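### 3.2 Table length and who talks to whom

Draft of 2021-01-28, Ha-rang Um to check the diary codes before it goes out.

The question in this section is a small one. Do people who eat at a long table talk to fewer of the others than people at a square one? Earlier work mostly asked about family dinners at home. We wanted shared meals among near strangers, so the Mudport lodging house, where guests eat together whether they like it or not. Kitchen open all year. One sitting a night.

Guests filled in a paper diary after each supper. Who they sat by, who they spoke to, what about. 1,253 diaries came back usable; 252 more were dropped, mostly for missing seat numbers. Man-sik Geum did the first pass of coding, Hyun-seo Bang the second. Where they disagreed the entry went to a third reader and we took the majority.
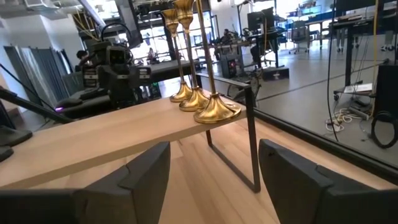 Talk was counted as "across," "beside" or "far." Far means more than two seats off in any direction. A greeting on sitting down was not counted, nor was asking for salt, though we went back and forth on salt. Passing a dish with a comment on the dish was counted. Diaries in Korean and Spanish were coded in the original, not from a translation.

Beside talk was the most common at the long tables and across talk at the square ones. Far talk was rare at both. That surprised us a little, we had expected the square tables to do better. Length of stay mattered more than shape: guests in their first two nights hardly wrote down any far talk, and after 7 nights it was ordinary. We do not have enough long stays to say if it levels off.
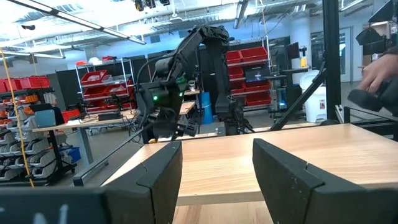
Edges came up in the diaries without our asking. Guests wrote about the end seats a lot, often with some feeling, and several said they felt they were "at the head" even when nothing marked it as the head. Surface and frame seem to play into this. With a light wood top and a black metal rail running along one side, as in the second picture, one side reads as the back, and a person placing chairs is likely to treat it so. We did not code for rails and should of. Jhonatan Rivadeneyra's count of chair positions at Brondunwood may help, but it was made in August when half the chairs were out on the porch.

A word on centerpieces. The cooks changed them as they pleased and we asked them not to stop. Tall items in the middle line could block a face or give strangers something to talk about, maybe both on the same night. The diaries mention flowers, candles, a bowl of lemons, once a very large squash. Entries that name a centerpiece also tend to be longer, so any link to amount of talk is weak. Longer entries just have more of everthing in them.

**Figure 4.** Tables and table settings.
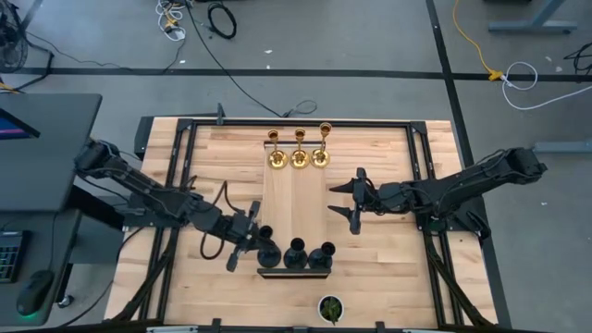 Ye-seo Ha, reading an earlier draft, objected that a diary records what a guest remembers talking about, and that people forget the neighbor they chat with every night long before they forget the one odd exchange with someone far off. If so our far counts are too high and the beside counts too low. Fair point. We compared same-night diaries with those filled in the next morning, and the morning ones do show less beside talk. The gap is small at the square tables, larger at the long ones. We have left the counts uncorrected and report the two sets apart in the next section.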